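Sero hand grippers at the drawer station: FAQ

Put together by Areeba Bajwa from the questions that keep landing in the Binutel channel. Last cleaned up in June. If something's wrong tell me or Asanka and we'll fix it.

Which station does this cover?

Only the white table against the brick wall, the one with the drawer. The Dissanayake bench has its own page and its own offsets. Don't mix them. The pads are the same part, the calibration files are NOT.

What do I need before I start?

Both grippers, charged. The head unit. Both wrist straps. Lint-free cloth, small soft brush, the 2 mm hex key from the blue tin. Spare pads if you're on a long session. That's it.

What order do I power things up in?

Head unit first, wait for it to settle. Then left gripper, then right. Doing the grippers first works maybe half the time and then you lose one of them mid-session and have to start over. Wait for a steady green light on each before you move. Blinking green = still looking for the head unit. No light after a minute, hold the button down, let go, try again. Still nothing, battery.

How do I check the battery contacts?

Pop the pack out, look at the two spring pins. Both should stand at the same height. If one's lower, press it down with the flat end of the brush and let it come back a few times. Doesn't come back = bag it, label it, put it in the Horneck return tray. Please don't bend them up with tweezers, we lost a good handle that way.

Do the marker cubes come off?

They do but don't, unless you have to. The cube is how the left and right hands get located, so if it has moved even a little the whole session is off. Wiggle test at the start: thumb and finger on the cube, gentle twist. Any play, snug the screw with the hex key. Snug, not tight. The mount is plastic and Farzana has already glued two.

If a cube did come off or got knocked, redo calibration for that hand. Only that hand.

How do I clean a cube?

Dry cloth. The print is a matte sticker and solvent makes it shiny, and shiny faces don't read under the ceiling lights. Fingerprints come off dry if you get them early. Scratched face, corner lifting, swap the cube, don't trim it.

How often do the fingertip pads get changed?

Check at the start of every session, change at 125 hours or when the texture starts to look polished, whichever comes first. Write the hours on the sheet. The log had us at 1,357 grasps on one pad before anybody noticed it was slipping, so look at the thing, don't just trust the hours.

To change one:
Gripper off.
Open the jaw all the way.
Lift the pad from the narrow end, slow.
Brush out the recess, crumbs and grit collect at the bottom.
New pad in, press from the middle outwards.
Close the jaw by hand 14 times, check it sits flat.
Re-zero the opening width in the app.

People skip the last one. Then the closed position reads a bit open and the data's no good.

Something got stuck in the pad recess, do I need to take it apart?

Usually no. Off, jaw open, tip it upside down, brush. Don't poke at it with the hex key, it goes right through the mesh.

How do I know the cameras on the handles are ok?

Live view, both hands. Look for haze in the middle (fingerprint), a soft patch on one side (lens ring loose), or a dark corner (strap over the lens). Wipe with the lint-free cloth, no breath, no sleeve. Ring loose, quarter turn clockwise until it stops. You should be able to see your own fingertip pad sharp enough to make out the texture, and the far wall too.

Station views, all at the brick wall end. The first two are from the gripper cameras, the last from head height.

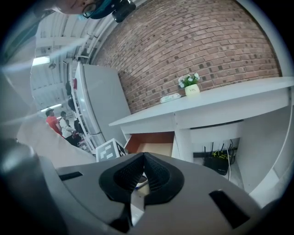
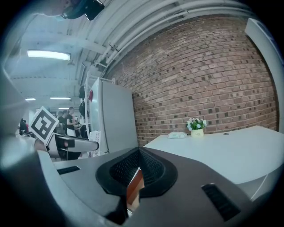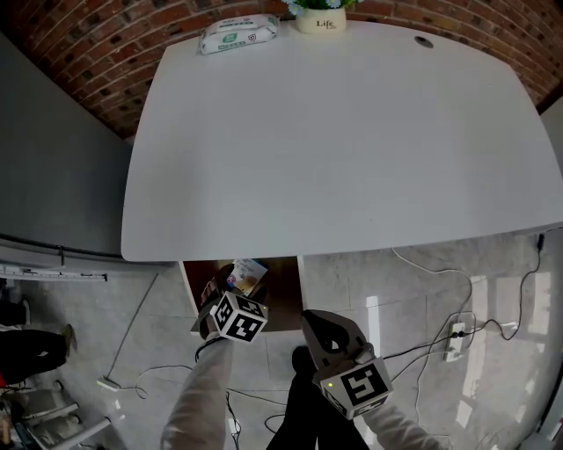 Where do I stand when I calibrate?

Square to the long edge of the table, feet still, both grippers up in front of you where the head unit can see the cubes. Hold for a count of ten. Then the slow figure eight with the left, then the right. If the app says "low overlap" you went too low or too wide. Bring your elbows in and go again.

Do I calibrate with the drawer open or closed?

Closed for calibration. Open it for the reach check after, which is just: put the left hand in, hold, take it out, same with the right. The cube has to stay visible to the head unit the whole time. If it drops out when your hand's inside, tilt your wrist so one face of the cube points up at you. Nearly everyone gets this wrong the first day.

The reach check fails only on one side. Why?

In order of how often it's been the answer: strap riding up over the cube. Cube loose. You're standing too close. Head unit sitting crooked. Wrong calibration file loaded (see the top of this page). After that ask Loukia Drakos, she has the bench tools.

Jaw feels gritty or sticks halfway, what now?

Stop using it. Work it open and closed by hand with power off. Gritty all the way through is dirt in the slide, brush it and blow it out with the hand bulb (not the compressed air can, it's cold and leaves residue). Sticks at one spot every time is usually the return spring. That's a repair, 4 screws on the underside, takes Amancay Vergara almost 20 minutes if the spring is in stock. Don't open it at the station, the spring jumps.

Can I oil it?

No. No oil, no silicone spray, no hand cream just before a session either. It gets on the pads and then everything slips.

What about the cables on the floor?

The handles run off their own packs so nothing should be plugged into you. Before you start, push loose cable back towards the table legs so you can step back without looking. Don't unplug stuff from the power strip to make room for a charger. Chargers live on the shelf.

Does the stuff on the tabletop matter?

A bit. Leave things where they are during a session, tracking uses the backround for reference and moving things halfway confuses it. If you need to wipe the table do it before calibration.

Do I have to recalibrate after a break?

If both handles stayed on and nobody touched the cubes, no. Do the reach check and carry on. If a handle slept or went down on its cube, yes. Put them down on their side please, in the foam cradle.

How do I shut down?

Reverse order. Right, left, head unit. Packs out and on charge, pads wiped dry, straps undone, hours on the sheet. Anything wierd goes in the notes column even if it fixed itself, that's how we caught the bad spring batch.

Who signs off a repaired handle?

Amancay or Asanka Mridha. It needs a fresh calibration file and one clean reach check per side before it goes back on the shelf. Handles with orange tape are waiting for that so leave them alone.

Where are the spare cubes?

Top drawer of the parts cabinet, with the pads. Match the ID printed on the base to the hand, left cubes and right cubes aren't interchangable. Take the last one, tell Farzana Ranasinghe so she can order more.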